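Maintenance | 2 min read | 5 shares

Pour cell: gripper pad service

The two-arm pour cell at Clarkel went back into use after its November service. Abimbola Briggs replaced the finger pads on both arms and re-zeroed the jaws. The cell moves coffee beans between a cup and a basin on a speckled countertop.

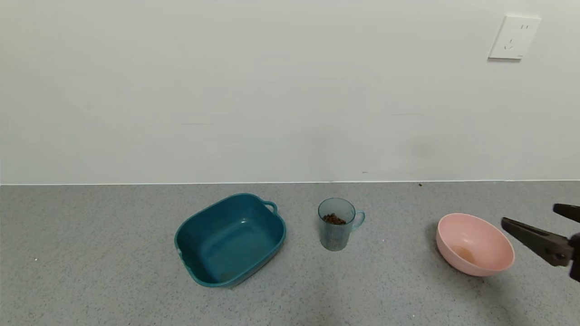 How often should the pads be changed?
Every 592 cycles, or sooner if the grid pattern has worn smooth at the tip.

Brush the pads before fitting and keep solvent off the mesh. Dust at the finger base does not affect grip but should be wiped off at shift end.

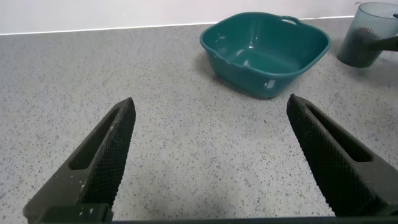

Left and right fingers open, textured pads facing inward.

Jaw zero is set with the fingers open and nothing between them. Run the Prosia routine 8 times and log the spread.

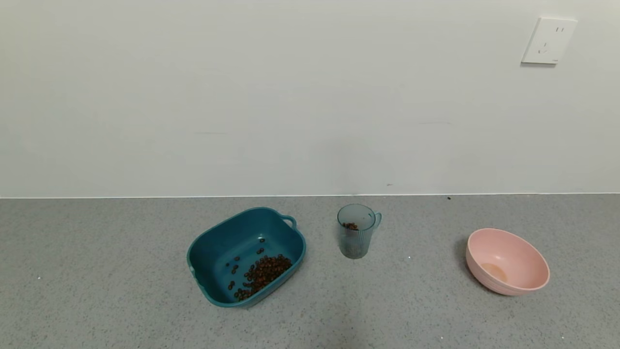
If the spread drifts, check the finger mounting screws first, then repeat the routine. The wrist camera offset is stored separately and must be reloaded by hand. The current file is number 228. 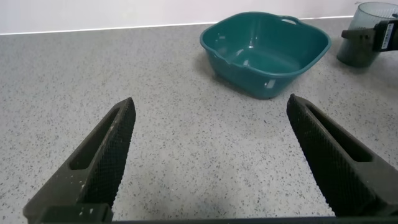 One gripper open in front of the basin, the other at the cup.

Filed under: Robot Cells, Upkeep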